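Can a Machine Clear the Table Yet? Pictures from Urkutmont

My sister runs a small guest house, and every Sunday she asks me when a robot will take over the wiping and the tidying. I write the Cliltus gallery pages in my free time, so I went to Urkutmont to look at the work closely. My answer to her is still "not this year", but I am less sure than I was in January.

Close to the fingers

Two fingers with their tips almost together, beside a dark rounded metal shell with short pegs under it. A person closes a hand without thinking. For a machine, the last centimeter is the expensive part.
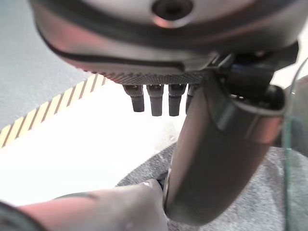

At the glass table

A round glass top is a hard test. Light shines back from it, and the floor shows through, so the rim is only a thin line. The black hand comes to this rim with its fingers spread and a little curled.

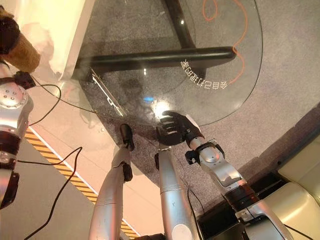 My sister has 2 such tables in her breakfast room, and she cleans them faster than I can write this sentence. Speed is one question - the other is trust. Would you leave a machine alone with glasses and plates? I would start with folded towels or boxes on a shop floor, where a small mistake costs little.

The next gallery will be from the Verstraete shop, with shelves and cartons.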